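Cutting Down to One Plate Each

We moved to Janside in May, and the new kitchen has less than half the cabinet space of the old one. I had been putting off the dishes for weeks. They were in four boxes in the hall and we were eating off whatever was on top.

When I finally unpacked everything I had 31 plates. Two people live here. Some came from my aunt, some from the apartment before last, and a whole stack of square ones came from a sale when I thought square plates were a good idea. They don't fit in the dish rack and soup runs to the corners.

I kept 6 dinner plates and gave the rest away. All of the ones I kept are round and white. I had some blue ones I liked better to look at, but they were heavy and two had chips on the rim. I also wanted something I could replace one at a time if it broke, and plain white is easy to find in any store.

The things I checked before keeping a plate:

It has to have a raised rim. I eat a lot of rice and beans, and a flat plate with no edge means half of it ends up on the table.

It has to stack without rocking. I put all of them in one pile and pushed on the top one. Three plates failed and went in the box.

It has to fit in the microwave and still turn. Ours is small, so this took out the biggest ones, including the platter I used at Thanksgiving. I kept the platter anyway and it lives on top of the fridge.

The boxes went to the thrift store in Drastidden, which is 12 miles away but takes kitchen things without an appointment. I wrapped everything in newspaper and it took most of an afternoon. One saucer broke.

Since then I've been leaving the table clear between meals too. It's a white table and every crumb shows, so I wipe it after breakfast and again at night. A plate in the middle and nothing else is about how it looks before dinner now. 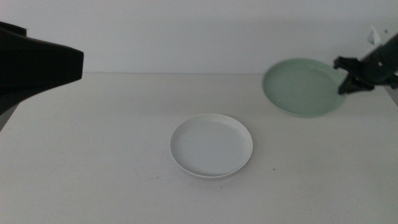
Abena Quartey wrote to say that six is too few and I'll regret it the first time people come over. She keeps 12 and runs out every holiday. She may be right. For now, if more than four guests come, I'll borrow from next door.

Bowls are next. I haven't counted them yet, but they fill one whole shelf and part of another, and I know at least two of the lids don't match anything.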